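Who is the folding robot for?

Paloma Tillman
7 Aug 2024

I have spent most of my working life in laundries, first on the presses and later doing the books for them, and in that time I've been offered a machine to replace the folding table more often than I can remember. The latest is the Livetti, a two-armed folder that Jarico will install and look after for a monthly fee. The brochure calls it "a colleague who never gets tired". I have had tired colleagues, and I could give them a basket of mixed washing and leave the room.

Let me be fair to it first. Cloth is hard. A shirt has no fixed shape, it looks different every time you put it down, and the big folding machines in hotel laundries get round that by only taking flat things fed in straight. The Livetti tries to do it the way we do, with something like hands, on a table. I would be a fool to say that was easy, and some of the people building these things are very clever. 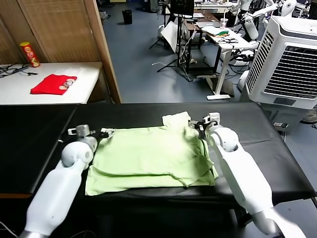 Two arms on a pale green T-shirt, the right-hand one with a grip on the corner.

But look at what the clever part is being spent on. One plain T-shirt, no buttons, on a padded black table it could hardly stand out from more clearly. I'd like to see a navy shirt on that table. I'd like to see a fitted sheet, a bra, a child's vest with one sleeve inside out, a single sock. The Jarico price list has a footnote saying that "supported garments" are tops, towels and pillowcases, and that everything else goes in a separate tub for a person to deal with. So you still have a person, and now you have a tub as well.

The footnote also says garments should be "presented singly". Anyone who has emptied a tumble dryer knows what that means. Washing comes out in a knot. Pulling the knot apart and finding which end of the shirt is up is a good half of the work, and it's the half that makes your shoulders ache. If I've done all that and laid the shirt on the table, the folding is the bit I was looking forward to.

My friend Hajnalka Barta runs a small service wash in Grallard, and she had a trial of the machine last October. She kept a tally on the back of a delivery pad, because Jarico's own report counts what it calls completed cycles and she wanted to count shirts she'd be willing to hand over the counter. Over one afternoon she got 13. She wouldn't tell me how many went in, out of kindness I think, but she did say she had refolded the rest herself before closing.
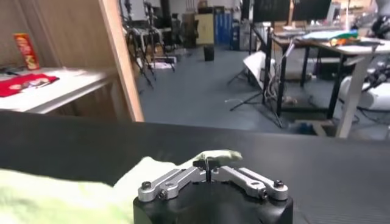

The gripper from its own wrist, with pale green cloth bunched up to its left.

I asked the Jarico man about the grippers, which are metal links worked from a centre pivot. He was proud of them and I can see why. They can pinch a very small bit of cloth. My worry was what happens when a bit of cloth goes into those links, or a loose thread, or a drawstring, and who pays for the cardigan. He said the insurance position was being looked at. That was in the spring, and I have heard nothing since.

Then there's Lindgren, the other firm in this game, who won't sell you a folder at all. They rent you the table, the arms and a technician for two days a month to "retrain" it on your own linen. I found that more truthful than the Livetti pitch, and also more alarming. My linen changes with every customer who walks in.
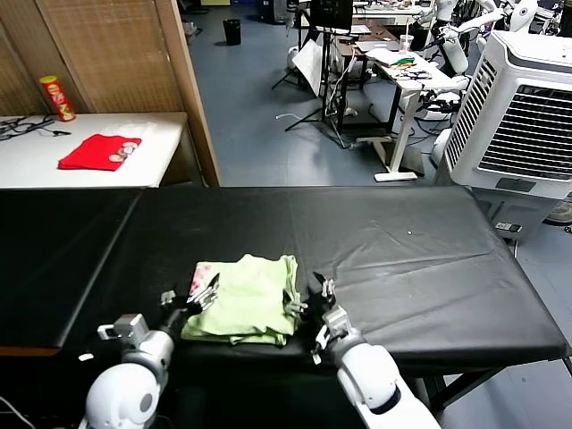 A finished fold is the only thing my customers ever see of us, and I judge every machine by that. They don't watch the washing or the pressing. They open the bag at home and look at the top item, and if it's a mess they assume the rest was done badly too. A green pile with rumpled edges and a corner of something white and pink poking out at the left would not get past the front counter of any shop I have worked in. I don't care how steadily the two grippers are placed on either side of it. Somebody is going to have to shake that out and start again, and you can bet the fee doesn't go down when they do.

Jarico's answer to all of this is that the software gets better every month, and it may do. Then I would rather pay for it when it has. What they are asking small laundries to do at present is pay full rent on a trainee, give up the best-lit table in the building to it, and keep the person who was folding there anyway.

Hajnalka sent hers back at the end of the trial. She has put the money towards a second dryer and a better chair, and she has a card in the window for a Saturday helper.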